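Udari Course Series: Manipulation Practice
Handout 7: Rules for Tabletop Pick-and-Place Trials
Revised August 15, 2020

Read this before the second lab. The rules follow the Norkik bench procedure, with changes made after the March trials at Umberg. Where the two differ, this handout applies.

1. Scope

The rules cover trials in which an arm moves one object from a start location to a goal location on a fixed work surface. They do not cover pouring, cutting, or handover to a person. Safety rules for the cell itself (stop buttons, speed limits, access while powered) are in Handout 5 and are not repeated.

2. Terms

Target: the one object named in the task line.
Goal: the surface or container named in the task line.
Bystander: any other object within reach of the arm.
Start state: the position of everything on the surface when the trial clock begins.
End state: the position of everything on the surface when the arm is back at rest and the clock is stopped.

A task line names one target and one goal. "Put the orange in the bowl" is acceptable. "Tidy the fruit" is not, as two scorers can read it in two ways.

3. Start state

3.1 Lay out the surface from the layout sheet. Do not work from memory of the previous trial.

3.2 The target must rest stably without support. Round objects are released and left alone for 5 seconds before the clock begins. If the object rolls, reset it.

3.3 The goal must have free space for the target. An empty container is preferred for first trials.

3.4 Bystanders may stand close to the target and may hide one another from the camera. This is allowed and often wanted, but it must be marked on the sheet. In the layout used for the worked example, the orange is on the cutting board with a slice in front of it, and the lime behind it is partly hidden.

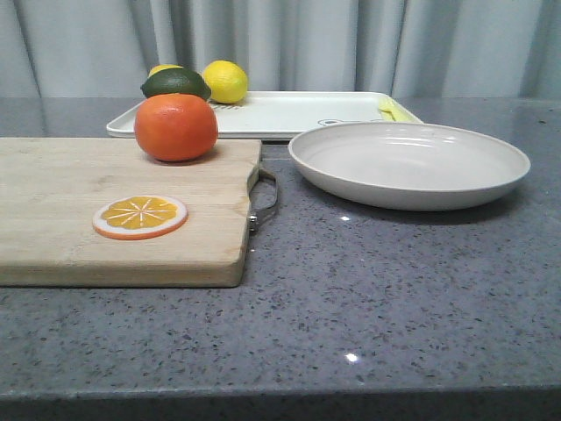
3.5 Look-alike objects need separate names. A whole orange and an orange slice are two objects with two entries. The word "orange" alone always means the whole fruit.

3.6 Note the lighting. Polished surfaces return small bright spots that a color threshold can take for an object – record them once per session and leave the lamps alone after that.

4. During the trial

4.1 No hand enters the work area while the clock is running. If one does, the trial is void. It is not a failure and is not scored.

4.2 A dropped target may be picked up again by the arm within the time limit of 80 seconds. Each new grasp is logged as a retry.

4.3 Contact with a bystander is logged even if the object does not move.

5. End state

5.1 The scorer judges the end state from the still image and the task line only. Video may be used to count retries. It may not be used to change the placement score.

5.2 The target counts as placed when it rests on or in the goal and nothing else holds it up. It does not need to be centered unless the task line says so.

5.3 Bystanders are scored separately. A placed target with a disturbed bystander gets full placement marks and a note.

5.4 Shallow containers are named by what the sheet calls them. Do not switch between "plate," "dish," and "bowl" in one log. For scoring practice, use the image that follows with the task line "orange on plate." Placement passes under 5.2: the orange sits on the plate, a little left of center. The slice is on the board and is entered as a bystander.

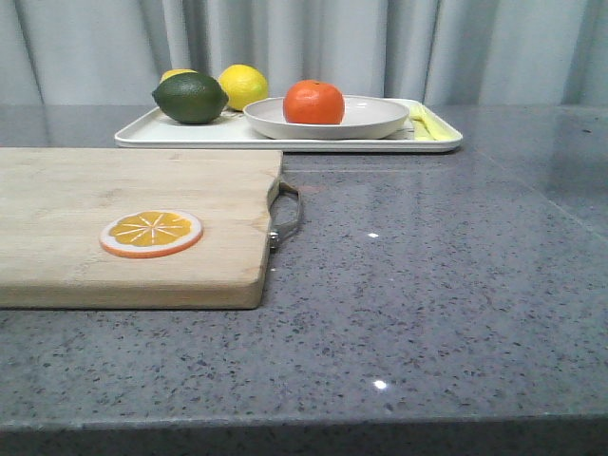

Rüegg objects to 5.1 in a margin note on the draft: a still cannot show whether the target had stopped moving, so a pass given on one image is weaker than the rule makes it sound. The note asks for a second still, taken 5 seconds after the first, with both kept in the log.

The objection is accepted for round targets. From this revision on, 5.1 is applied to such targets with two stills, and the trial passes only if both do. Boxes and other flat-sided objects still need one.

6. Logging

Enter the trial number, layout sheet number, task line, retries, contacts, placement, and scorer initials. Void trials keep their numbers. The Umberg set runs to 194 trials and has gaps where void runs were deleted, which makes its retry rate hard to check – do not repeat this.

Bring one completed sheet to the lab.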